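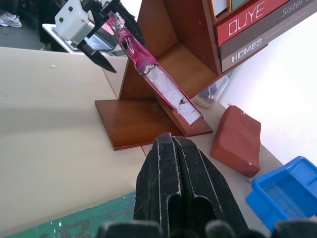 The pink book and the wooden stand, with the other books behind.

July 30, 2019

Too hot to sleep, so I am writing. The window is open and the street is quiet except for the bar on the corner, where they are putting the chairs inside.

I worked on the books again today. I had promised myself to finish the shelves before the end of the month, and I have one day left. In June it looked easy. I thought a small apartment can not hold so many books, but my aunt kept them in every place, also in the kitchen cupboard over the plates, and two bags were in the bath in the room she did not use. Normand Lévesque came with his notebook the first week and wrote down every title with me. The final number was 1,222. He underlined it two times and then he asked for coffee.

Now most of them are gone to the shop in Clarnedby. They took the novels and the travel books and left the school books, which I understand. I kept 122 for me. It was not a plan to keep such a number, it is only what was left on the floor on my side when Normand closed the last box. He said I should keep 100 and be a serious person. I put some back, I took some others out, and in the evening it was 122 again.

The wooden stand was the thing I wanted most. It is red-brown and it has so much varnish that the lamp shines in it. When I was a child in Vernano it was on the small table near the stove, and I was not allowed to put a cup on it. The square foot is heavy for its size. There is a narrow groove for the book that you are reading, and the upper part is open like a little house with a roof, and there she had always the books for "after." I remember very well that word. After lunch, after church, after the visitors. I wiped it with a dry cloth and then with a cloth with a little oil, and my hands smelled of it all the afternoon.

The pink book is a sad case. The cover is shiny and all crumpled at the top, and the pages show white and torn along the side. Normand would throw it away. I can not decide. I tried to make the pages flat this morning under the big dictionary from Bakos, three hours, and I don't see a difference. Maybe three days is needed, or a heavier dictionary. The small tears I could repair with the thin paper tape, but the tape I have at home is the ordinary kind and it becomes yellow with the years. I must write it on the list for Saturday.

I wrote to my cousin in Busau, who asked what is left of the reading corner. She will look for the order of the books, I know her. There is the gray one with HOMES on it, and the red one with the big white letters, and the one with "Sister" written in italic. She wrote back very fast, only: "And the blue atlas?" The blue atlas went to Clarnedby. I did not answer yet. I will say it on the telephone, it is better with the voice.

After that I did not do much. I ate bread with tomatoes standing up, and I read eleven pages of a book that I should only dust. It was about a family that has a hotel, and I know already that the younger brother will sell it. My aunt wrote small lines with pencil in the margin where she did not agree with the author. There are many lines. On one page she wrote only "no."

I thought about her eyes in the last winter, when she needed the stand near the window and the page very straight, and how she did not want that somebody reads to her. I offered it too many times. I think now I offered it for me.

Tomorrow: the paper for the bottom of the shelves, the key to return to Mrs. on the second floor, call Busau. If there is time, the dictionary again on the pink book, with the iron pot on top. Normand comes at six to carry the last box down and he must not see that I took out two more.

The bar has closed. I will try to sleep with the wet towel on the chair.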